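Sidton Hall: pre-show safety check, main room
Tribute night, two acts (Flerkel, then Ellon) 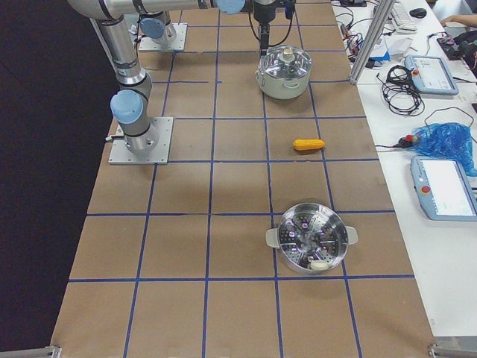 Table with taped grid and two mounted arms.

Checked by: Hélène Zacharias
Time: 3 pm, before soundcheck
Room licensed for: 900 standing

1. Exits and aisles
Front doors: OK. Both leaves open fully.
Side exit, McKinnon Street: OK, but the bar on the left leaf is stiff. Oil before doors.
Rear exit: NOT OK at first check. Flerkel's drum cases were stacked across it. Moved to the loading dock, rechecked at 4 pm, OK.
Exit signs: all lit.

2. Stage
Deck and legs: OK. Locking pins in.
Stairs, stage right: white edge tape worn off the second tread. Replace tonight.
Drum riser: OK. Brakes on.
Front barrier: OK. Feet bolted, no gaps at the joins.

3. Rigging and lights
Front truss: OK. Safety chains on every fixture.
Rear truss: one par can missing its secondary. Not to be flown until fitted.
Motors: last service tag sighted, in date.
Mirror ball: bracket dates from 2013 and has surface rust at the bolt heads. Fine for this show. Get a price for a new one in March.

4. Power
Distro board: OK. RCDs tested and tripped.
Stage leads: 16 checked, 3 with expired tags. Pulled and put in the red tub. Please leave them in the red tub.
Cable ramps: need one more at the sound desk.

5. Effects
Haze: OK, water based. Front desk to put the notice up.
Ellon's confetti cannon: no paperwork supplied. Not approved. Their tour manager has been told and wasn't happy about it. Do not load it even if asked.

6. Sound levels
Limiter set and sealed.
Earplugs at both bars: top up the upstairs one.

7. First aid
Kit: saline low, otherwise full.
Defib: green light showing.

Outstanding before doors: stair tape, secondary on par can, cable ramp, side exit bar.
Recheck and initial at 6 pm. H.Z.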